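The Laundry Can Wait, and So Can I

By Svyatoslav Symonenko
February

Print this page | E-mail this to a friend

My dryer finished at 6 this morning and played its little song, and I lay in bed thinking what I have thought on every laundry day of my adult life, that somebody else should really be doing this. My grandmother had an answer to that, and it was me. I have no grandchildren and a very firm cat, so I have been waiting for the robots.

I have been waiting a long time. When I was a boy in Lindorby there was a magazine at the barber's with a painting of a kitchen in it, and in the kitchen was a robot in an apron, holding a roast. The woman of the house was on the sofa with her shoes off. I don't remember the haircut. I remember thinking that I would be on that sofa by thirty. I am well past thirty, and last night I scrubbed a roasting pan with a butter knife.

So when my friend Zakhar Yatsenko sends me things about household robots, I read them, all of them, even the ones with charts. Zakhar runs the night shift at Kestgate, where they make hinges and brackets and other things you only notice when they break. He has had machines on his floor for years and he is not romantic about them. One of them lifts a box off a belt and puts it on a pallet, and according to Zakhar it will do that until the sun burns out, provided the box is the same box and nobody has moved the pallet. Last fall somebody moved the pallet. It was a matter of inches. He spent the rest of the shift picking up brackets.

I asked him why, if a machine can stack boxes all night, it can't come to my place and do the towels. He said, "A box knows what shape it is." Then he went back to his sandwich.

I have thought about that more than I would like. A box is a box from the front, the back and the top. A bedsheet is a different thing every time you pick it up. You grab what you take for a corner and it's the middle of a side. You shake it out and a sock from a previous era falls on your foot. I've folded fitted sheets for decades and what I do, to be fair about it, is roll them up angrily and shut the closet door. 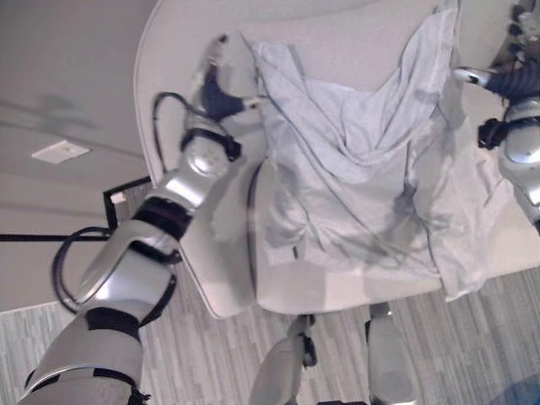 Vol. 6, No. 5 – page 10

Look at where the hands are. One is over by the left edge of the cloth and the other is on the upper right, where the fabric has folded over on itself, and that is more or less how I would start too. Between them is the problem, which is wrinkles. I feel for anyone who has stood over a heap like that, and I suppose I have to extend the feeling to the silver fellow. He has nicer arms than I do. I'd point out that one side of the cloth is hanging off the table, which my grandmother would have had something to say about, but she would have said it to me as well.

What I can't tell you is how it came out. It might be a crisp square by now. It might be on the floor. This is my complaint with nearly everything I read on the subject, that I get the hopeful part, with the fingers in position, and then the article moves on to what the world will look like in ten years. I would like one article to stay in the room until the pile is put away.

Folding isn't even the chore, when you think about it. The chore is going down to the basement, remembering which shirt can't go in hot, finding the pen before it finds the whites, cleaning the lint trap, carrying it all up, folding it, and then getting it into a drawer that sticks unless you lift it on the left. Then it's doing it again on the day you have a fever. I could show a machine the drawer. I'm less sure I could show it the bit about the fever.

I did try to buy my way out of this once. A few years back I got a Dedetti, a floor sweeper the shape of a cheese, secondhand from a man in the next building. It was a good little worker on bare floor. It had one enemy, the fringe on the hall rug, and it went looking for that fringe every single afternoon and then lay there calling for help. I ended up rolling back the rug, lifting the chairs, picking up the cat's bowl and closing the bathroom door so that the machine could save me the trouble of sweeping. I timed it. Sweeping was quicker. I kept it another year anyway, mostly out of company.

My neighbor Mrs. Levchenko thinks I'm a crank on this subject. Her view is that her dishwasher is a robot, her washing machine is a robot, and that I have had robots all along and been rude to them. She has a point (she usually does, and she'll mention it on the stairs). The washer took the worst of the work, the wringing and the lifting of wet sheets, and we said thank you by complaining about the dryer song. What's left over for the rest of us is the fiddly end of things, all the picking up and turning over and putting where it goes, and those happen to be the jobs that a person can do half asleep and a machine has to do wide awake.

Zakhar thinks his shop floor will get there before my bedroom does, and I believe him. He can paint lines on the floor. He can tell everyone to leave the pallet alone, with a sign, and he has now put up the sign. My apartment doesn't take signs. If a machine does come up my stairs one day it will find a cat on the warm towels, and I would pay good money to watch them work that out.

I'd take a slow one, for the record. I'd take one that spent the entire day on a single pillowcase while I was at work, as long as the pillowcase was folded when I got home. There are 3115 unread messages in my inbox and several of them are surely from people who want to sell me exactly this. I haven't looked.

It's past noon now. The sheets are still in the dryer, so they'll need another ten minutes to get the creases out, and then it will play the song again.

Print this page | E-mail this to a friend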